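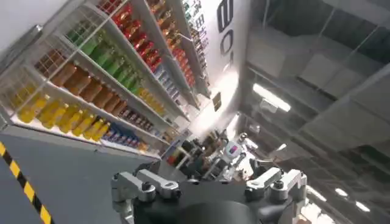 图1 腕部相机视角,饮料货架前,前方是另一台机器人

课程项目报告:给货架取瓶任务攒示范数据
小组:Tudum
执笔:Sota Fujimoto
2022-10-25

先交代一下我们组到底干了啥。题目是老师给的大方向“让机器人从货架上取指定饮料”,可以做规划,可以做感知,也可以做数据。我们组四个人开会吵了一晚上,最后选了做数据,理由很朴素:Kohei 上学期做过抓取规划,说再也不想调参数了;Asnakech 想试模仿学习;Rosalind 说她手稳,可以当遥操作员(后来证明她确实稳,我不行)。于是这份报告基本就是讲我们怎么一条一条录示范、怎么筛、怎么标,最后拿去训练了一个小模型看看效果。

一、任务是怎么定的

最开始我们写得特别大:听懂一句话,走过去,找到瓶子,拿下来,放进筐里。写完自己都笑了。砍了两轮之后剩下这样:机器人已经停在货架前面,给它一个颜色词,它要把手伸到对应颜色那一排的前面,抓住最外侧的一瓶,往后退出来,停住。不走路,不放筐,不说话。

用颜色当目标是 Asnakech 的主意。货架上的瓶子本来就是按颜色一排一排摆的,黄的一排,棕色的在它上面,再往上是绿的和红的,另外还有橙色的。遥操作的人不用记商品名,标注的人也不用猜标签上写了什么。缺点我放到后面说,这个选择后来坑了我们一把。

货架最靠外的那一段,前面有一片白色的铁丝网,正好挡着最下面的瓶子。我们商量之后把这一段定为“禁区”,示范里不从那儿拿,但是镜头可以扫到它。Kohei 坚持不要把它从画面里裁掉,他说模型总得见过自己不该碰的东西。我同意!

二、录制流程

遥操作用的是实验室里一套叫 Ernness 的手柄程序,前几届学长写的,文档只有一页,而且那一页里有一半是更新日志。它能做的事情是把操作员的手部动作映射到机械手上,同时把腕部相机的画面和各关节角度一起存下来。一次录制叫一“条”,从手离开初始位置开始算,到抓着瓶子退出来停稳为止。

每条开始之前我们做四件事:把瓶子补齐到货架外侧;把机械手回到初始姿态;抽一张颜色卡;喊一声“录”。喊这一声看着很傻,可是第一天没喊,结果有好多条开头录进去一大段空等,剪到眼睛疼。

初始姿态我们故意不固定。第一天是固定的,录出来的轨迹一条跟一条几乎重合,Asnakech 画出来一看,像一根粗线。她说这样训练出来的东西,手稍微偏一点就不认路了。从第二天起,每次都让操作员自己随便挪一挪、转一转再开始,所以不少画面是斜的,货架从左上角斜着穿过去,右边一大片全是天花板和灯。图1就是这种斜的开头。我刚看到这种画面的时候脖子都跟着歪,后来习惯了。

腕部相机还有个特点,就是自己的手永远在画面里。两边的指节,中间黑乎乎的手掌,把下面占得满满的。我一开始想做个遮罩把手抹掉,Rosalind 不让,她操作的时候全靠看指节和瓶子之间的缝来判断该不该合拢。她说人要看的东西模型多半也要看,我们就留着了。后来做了个对比,抹掉手的那一版在合拢时机上明显更乱,所以这件事算她赢。

三、数量和筛选

计划是录 2,000 条。听起来还行对吧?真录起来就知道了,补瓶子比录制还费时间。最后交上来的原始数据是 760 条,离计划差得远,这个锅主要是我排时间太乐观。

筛选规则写得比较死:

画面和关节数据时间对不上的,不要。
中途操作员松手重来的,不要,但单独存一个文件夹。
抓到旁边颜色的,不要,也单独存。
瓶子碰倒了别的瓶子但还是拿出来了的,留,打上“碰撞”标签。

最后一条我们争了很久。Kohei 觉得碰倒了就是坏示范,我觉得真去超市拿饮料谁没碰倒过……折中的办法就是留下来加标签,训练的时候可以选择用不用。被扔掉的有 70 条,大部分是时间对不上,和操作水平没关系,是程序偶尔丢帧。这个问题我们跟维护 Ernness 的 Daichi Iwasaki 报过,他回得很快,帮我们加了一个丢帧提示音。加了之后现场就能听出来,当场重录,省事多了。

四、标注

标注表里每条有这么几列:目标颜色,所在层,初始姿态是正是斜,有没有碰撞,画面里有没有别的机器人。

最后这一列是后来补的。场地里不止一台机器人,有些开头画面里,正前方就站着另一台,白色的头,上面有块小显示屏,一块红一块蓝。人看着没什么,对一个靠颜色找目标的模型来说就有意思了:你让它去找红色,它的注意力图有时候亮在人家脑袋上!Asnakech 把注意力图投到墙上给大家看的时候,我们全都凑过去了。这就是前面说的颜色目标的坑,画面里有颜色的东西不光是瓶子。远处五颜六色的商品、地上黄黑相间的警示条,也都可能来抢。黄色那一排又偏低,和警示条同时入镜的机会不少。

我们的处理办法是不删这些画面,补标签,然后在划分训练集和测试集的时候让两边都有。一开始随机划分,测试集里几乎没分到这种画面,分数好看得不正常,重新划分之后就老实了。这一段我觉得是整个项目里学到东西最多的地方。

五、训练了一下看看

因为重点在数据,模型就用了课上给的 Surkum 基线,没怎么改,只把输入换成我们的腕部画面。测试时真机跑了 70 次,颜色由没参加录制的同学抽卡。具体每种颜色的成功情况放在附录表里,这里只说感觉:绿色最差,绿色那排里面有浅的有深的,模型在深色的面前会犹豫,手停在半路抖。橙色比我们想的好。黄色的失败里有好几次,手一开始是朝下去的,看方向很像是奔着警示条去了,不过我们没有做单独的验证,只能算猜测。

另外灯光也有影响。斜着的开头画面里灯管特别亮,曝光一下子压下去,瓶子颜色会变暗。我们没锁曝光,这是个疏忽,第三天才想起来,想起来的时候前面的都录完了,锁了反而前后不一致,就索性一直没锁。

六、如果再来一次

先锁曝光,这个不用讨论。然后我会把目标从单独一个颜色词改成“颜色加第几层”,这样模型至少有个地方可以去确认。还有“松手重来”的那个文件夹,我们存了却一直没用,Rosalind 觉得那里面才有最值钱的东西,就是人发现自己快抓歪了之后怎么改回来。我们的正常示范太顺了,模型一歪就不知道怎么办,这两件事大概是有关系的。她下学期想接着做这个,数据已经给她留在组里的硬盘上了。

分工:Rosalind Wojcik 负责大部分遥操作,Asnakech Jemal 负责训练和画图,Kohei Nishimura 负责筛选脚本和划分,我负责排时间、标注、补瓶子和写这份报告。附录里有标注表的字段说明和完整的测试记录,字段名有几个是拼音缩写,看不懂的话来问我。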